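How to read a shopfront plan before it reaches your street

Every new parade of shops looks good on a display board. The trees are full grown, it is always late morning, and people with no bags are strolling past open doors. I have read plenty of these plans and I trust the pictures least of all. Try it in this order.

1. Skip the brochure and find the ground floor drawing. The Dresell Street scheme had a glossy booklet with a bakery on the cover. The drawing said "flexible commercial unit", which could mean a bakery or a window full of vinyl film for ten years.

2. Mark every door with a pencil, then every stretch of wall without one. On Jenkins Row the new block has 2 doors and a very long grille. The board called this "an active frontage". Stand beside it at 8 am and see how active you feel.

3. Look for the bins, the meters and the delivery bay. They have to go somewhere. If you can't find them, ask in writing, and quote the drawing number.
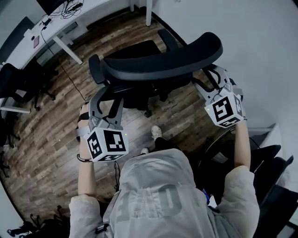

Light grey hooded jacket and a wooden office floor, from above.

4. Check the footfall figure. Stivell Square was sold to us on 3210 people passing each day. The survey at the back of the file gave 781 for an ordinary Tuesday. The larger number came from a market day, and you had to read the notes to the appendix to learn that.

5. Measure the pavement yourself. Take off the width of lamp posts, signs, café tables and parked bikes, because the plan probably hasn't. What remains is what two people with a pushchair will get.

6. Walk it at three different times, one of them after dark. Plans rarely mention where the light stops.

Now write your comment. Keep to one side of paper and stick to things the council can rule on: doors, widths, deliveries, opening hours. "It will ruin the town" goes straight in the pile with the others.

I can't promise it works. At Usex Lane we got one extra door and a bench. The bench faces the bins. Keep a copy of everything you send, including the date stamp, and check the file again in January, when the amended drawings tend to appear.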